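4.2 Swapping the controllers

So we had two controllers to try, Kurka and Dulley, and I wanted as little else as possible to change between them. Same arm, same plain rod for a tool, same wooden board on the perforated table. I know a rod looks like a step back after the grippers in Section 3, but that was the appeal for me! With no fingers to close, a bad push can't be rescued by a lucky grasp, and whatever the controller does wrong shows up in where the block ends up (Lawal Edet talked me into this, and I'm glad he did).

The task is simple to say: push the named block next to another named block, and leave everything else alone. We gave each try 60 seconds and counted it as a miss if the rod touched down on top of a block. Figure 3 shows the workspace.
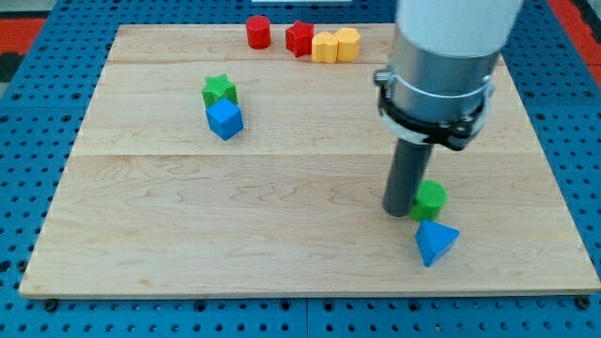
Figure 3. Rod tool and colored blocks on the board, as used for both controllers.

Kurka was the one I expected to win, and on the cubes it did. It's stiff and quick and it goes where you tell it. The stars were another story - push one near a point and it spins, and Kurka just kept driving along the old line while the block wandered off. Dulley is softer and a good deal slower, but it kept correcting, so it lost fewer stars and ran out of time more often. Melahat Uçar went through the logs from all 1,502 pushes and found the same split, with the cylinders being the worst for both (they roll if they tip over, and then you're chasing them).

One thing I'd do differently is the rod height. We set it once by hand and left it, and Dulley sags a little at full reach, so some of its misses at the far end of the board are probably my fault. We come back to that in Section 5.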